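Última revisión: 8 de febrero de 2019

# Preguntas frecuentes sobre los brazos robóticos en la sala de preparación

En las últimas semanas nos habéis hecho llegar muchísimas preguntas, por correo, en el pasillo y hasta en la cola del café, y hemos pensado que lo mejor era reunirlas con calma en una sola página. Vale para las dos sedes, Arrieta y Zurkberg. Si echáis algo en falta, escribidnos, que la iremos ampliando.

### ¿Qué trabajo van a hacer exactamente?

De momento, uno muy concreto: manejar las varillas finas de madera y el soporte ranurado. Quien haya pasado una mañana entera con ellas sabe lo que cansan las muñecas y la vista, y por eso empezamos por ahí. El programa lo ha preparado Graline y trabaja con dos brazos a la vez.

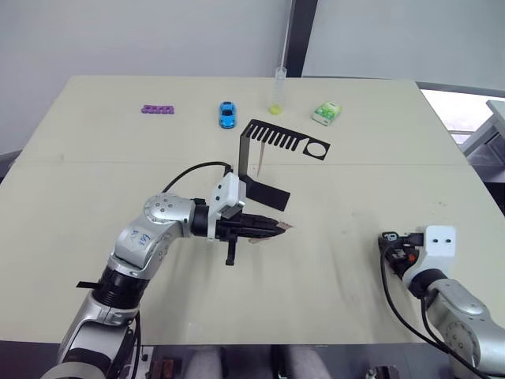

*Una varilla en la pinza izquierda y otra en el soporte.*

### ¿Va a perder alguien su puesto?

No. Entendemos muy bien la inquietud, y preferimos decirlo sin rodeos: Cleron se ha comprometido por escrito a mantener las 11 plazas de la sala. Lo que cambia es el reparto de la jornada. Habrá menos horas de colocar piezas y más de revisión, de ajuste y de atención a los pedidos especiales — esos que siempre acababan quedándose para última hora.

### No he programado nunca. ¿Podré manejarlos?

¡Claro que sí! La formación parte de cero, se hace dentro del horario y cada cual la repite las veces que necesite. Aprenderéis a arrancar una tanda, a pararla y a anotar lo que no os cuadre. Programar seguirá siendo cosa de Graline.
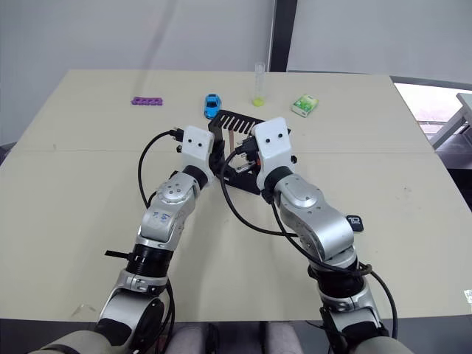
Lo que sí os pedimos es paciencia con las primeras tandas, que serán de 100 varillas y siempre con una persona al lado. Más adelante, cuando el equipo de la sala lo vea claro, pasaremos a tandas de 1.000.

### ¿Y si algo va mal?

Parad la tanda y avisad, sin apuro ninguno. Una parada de más no cuenta en la valoración de nadie, y las notas que dejéis en el cuaderno son lo que más nos ayuda a mejorar el programa.

### ¿Se puede seguir haciendo a mano?

Sí, durante todo febrero convivirán las dos maneras, y los pedidos pequeños seguirán haciéndose a mano también después. Para cambiar de turno o apuntaros a la formación, hablad con vuestra coordinación de sede.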